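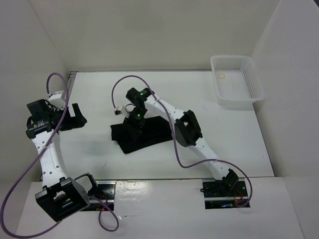

Folding black cloths on a white table: worth it or am I fussing?

trillura_tess
Hello all, I've been reading along for ages and finally have something to ask. I've been trying to learn to fold dark cloths so they stack nicely, and my big trouble has always been that I can't find the creases. On our old brown kitchen table a black cloth was just a dark puddle! Against plain white I can at least see the outline, the pointy corner hanging down toward me and the little stepped flap on the left, and then I know what I still have to tug straight. The fold lines themselves are still awfully faint though. Do you all smooth everything flat before the first fold, or do you sort it out as you go? 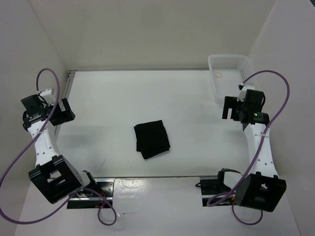 Re: Folding black cloths on a white table

Cor Jansen
Oh, the squarish bundle is just fine, Tess. Soft edges and all, I'd put that on my shelf and be glad of it. I did linens for a guest house for years (174 napkins on a busy weekend, and I still dream about them) and I always flattened first, with the side of my hand, from the middle out. I do like the basket in the back corner, too. Mine used to sit right by my elbow and I knocked it off more times than I care to remember.

dravex_dad
Going to disagree with Cor, sorry my friend! Smoothing first is fine for napkins, but with anything soft and floppy you just end up doing it all over again after the first fold. I make the fold, then tidy the edges, then go on to the next one. Also, Tess, what's the orange ring in the basket? I have a drawer full of odd rings and would love to know what to do with them.

Cor Jansen
We've had this argument before, Dravex, and I'm still flattening first.
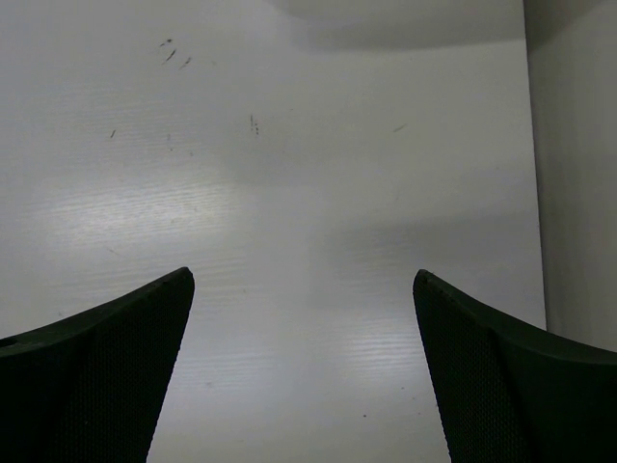 Mulcahy, July

trillura_tess
Back again with the table cleared where I work, and I have to say I love that big pale stretch with nothing lying on it. I tried it both ways this morning. Cor's way felt calmer, but dad's way suited the floppy one better, so I suppose I'm going to be annoying and use both. No idea about the ring, it came with the basket! Next up is a pile of some 300 old cloths from my aunt's place, so wish me luck, and if anyone has a good way to keep lint off black fabric please do tell.

dravex_dad
Damp rubber glove, one direction only. And good luck with the pile!

Recent threads
Getting lint off dark fabric (101 replies)
Fitted sheets, the long thread (1418 replies)
Rerunell baskets: do the sides hold up?
Shelf depth for folded towels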